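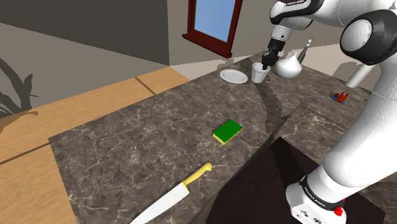
Esben Frandsen asked whether the failed episodes should be dropped before release. They are kept in this version, in a folder of their own, and the loader skips them unless told otherwise.

Valura Counter Tasks
Data card and notes for use
Last changed 27/09/2025

Contents
The set holds 3896 simulated episodes of a Franka arm working at a kitchen counter. Of these, 3385 are marked as successful. The rest ended in a dropped object, a collision or a time-out, and the cause is given in the field end_reason. Objects include cups, plates, a teapot, a sponge and a knife. Each episode has one target object and one written instruction.

How the episodes were gathered
All episodes were driven by a person through the Ponditz control client, with the scene drawn by the Navarrete renderer. Object positions were drawn at random before each episode, then checked for overlap. Wall colour, counter surface and lighting were changed between batches - never within one. Pauses at the start and end were trimmed by script. Pauses in the middle were left in.

Fields
instruction: text, lower case, no full stop
joints: seven values per step, in radians
gripper: opening width in metres
rgb: one colour view per step, fixed for the episode
success: true or false
end_reason: empty if success is true

Splits
The split is by room layout, so no layout in the test part appears in training. There are 48 layouts in all. Please do not reshuffle by episode, as scores will no longer compare with those in the Bikero report.

Known problems
Contact between the fingers and thin rims is not well modelled. In some cup episodes the gripper passes slightly into the wall of the cup before the grasp closes. These are not flagged.
Version 2 of the loader reads gripper width in millimetres if the old config file is still present. Delete the file first.
Instructions were written by a small group and repeat the same few verbs. A reworded set is planned for October.

Not suitable for
Force control, soft objects, or any claim about safety near people. Nothing here was recorded on a real arm.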